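Home | Browse Questions | Topics | Ask the Community | Sign In

Can a robot arm be relied upon to tidy a staff kitchenette?

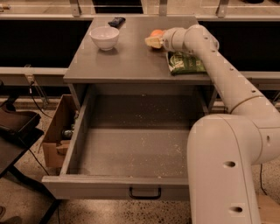 Our organisation operates a small residential training centre at Pustwood, and the management group has asked me to report on whether any of the routine clearing up could be handed to a machine. The tasks are modest. Items left on top of the cabinets (fruit, snack bags, bowls, the occasional phone) are to be moved to a drawer or returned to the shelf, and the drawer is to be closed afterward. At present this work takes our cleaning staff 5 hours a week across the building.

Two suppliers, Bimance and Öberg, have sent us brochures. Both state that their arms can sort objects and open drawers. Neither says how often the arm fails, or who is expected to put matters right when it does. I would be grateful for replies from members whose workplaces have tried such equipment. We are not seeking to reduce staff. A decision is required before the August intake.

Posted 23/04/2024 in Workplace and Facilities

2 answers

Answer 1 (accepted)

Our college ran a trial of a Bimance arm last year, in a kitchen used by residents. I can report on that unit only.

Picking up single, firm objects was satisfactory. Round fruit gave little trouble once the speed had been lowered. Soft items were less predictable, as the grip was either too light or left a mark, and anything in a glossy packet was frequently missed on the first attempt. Ceramic bowls were handled well when empty. We did not permit the arm to move a bowl with anything in it.

Drawers were the principal difficulty. The arm could pull a drawer open by its handle, but it often stopped short when closing it, and an open drawer at shin height is a hazard in a narrow room. Our safety officer required that a staff member be present whenever the arm was running, which removed most of the benefit.

Over the trial we logged 485 tasks and a staff member had to step in on 7 per cent of them. That may sound acceptable. In practice it meant that the room could not be left, and each task took much longer than it would by hand. We did not renew.

If your group wishes to proceed, I would recommend the following:

- Ask for a trial in your own room, with your own cabinets and your own clutter.
- Have the supplier put in writing what the arm will do when it meets an object it does not recognise. Ours set a phone down in the sink.
- Confirm where the cables will run.
- Budget for staff time as well as the rental.

Answer 2

We have the Besolum one at our depot for sorting parts and it does 1000 a shift without complaint. Parts are all the same shape though and come down a chute. Would not put it in a kitchen. Buy a basket and put up a sign.

Was this page helpful? Yes | No

Contact the moderators | Terms of Use | © Community Help Exchange | Back to top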